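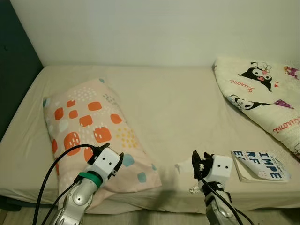 How often do people who live in rented rooms change their pillowcase? In our diaries the usual interval was between one and two weeks, and it became longer when the person had to share a washing machine.

Abstract Introduction Methods Results Discussion References

4.2 Washing intervals and the shared machine

We asked 24 tenants in Gatarel to keep a laundry diary. They wrote down each textile that they washed, the hour of washing and the place of drying. After cleaning the data, 1594 entries remained for the analysis. An entry was removed when the item could not be recognized from the text, for example when the tenant wrote only "the usual things".

The pillowcase was washed more often than the sheet, and in most of the diaries the two followed different rhythms. A sheet occupies a large part of the drum and of the drying rack, so the tenants waited with it until they had the machine for themselves. The pillowcase is small and it was put together with shirts or towels. For this reason we treat bed linen as two classes in the model, which differs from the approach of our earlier study in Briltitz, where all bed linen was one class.

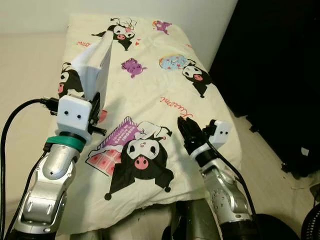
Figure 3. Pillow in a cream-colored pillowcase with a cartoon print.

Printed cotton was also mentioned in connection with the water temperature. Several tenants washed plain linen hot but chose a cooler program for the printed one, as they were afraid of fading. We did not measure fading, and we can report only what they believed. The entries with the cooler program were mostly made in the evening, when a short program was preferred by everybody in the house.

The place where clean linen was kept had a smaller effect than we expected. Tenants with a wardrobe and tenants who kept their linen in boxes or bags had nearly the same interval for pillowcases. For sheets the difference was larger, but the second group was too small for a test. 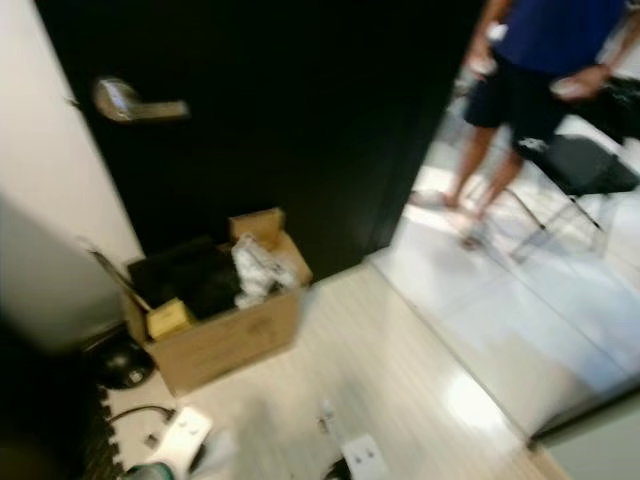

Nayeli Castaño, commenting on a draft of this section, objected that the interval tells us little if we do not know how many spare pillowcases a person owns, because someone with only one must wash and dry it on the same day. We accept this point. The number of spares was asked only in the closing interview, and the answers were often given from memory. 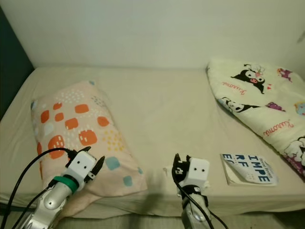
When the spares are added to the model, the effect of the shared machine becomes weaker, yet it does not disappear. Tenants with a single pillowcase washed it in the morning and were sensitive to bad weather in October, when the outdoor lines could not be used. Tenants with more spares let the used ones collect until a full load was ready. The coding of these cases was checked by Rozália Hudec and Orlando Giraldo, who worked separately and disagreed on 38 entries. These entries were discussed again and coded by agreement. The drying times are treated in Section 4.3.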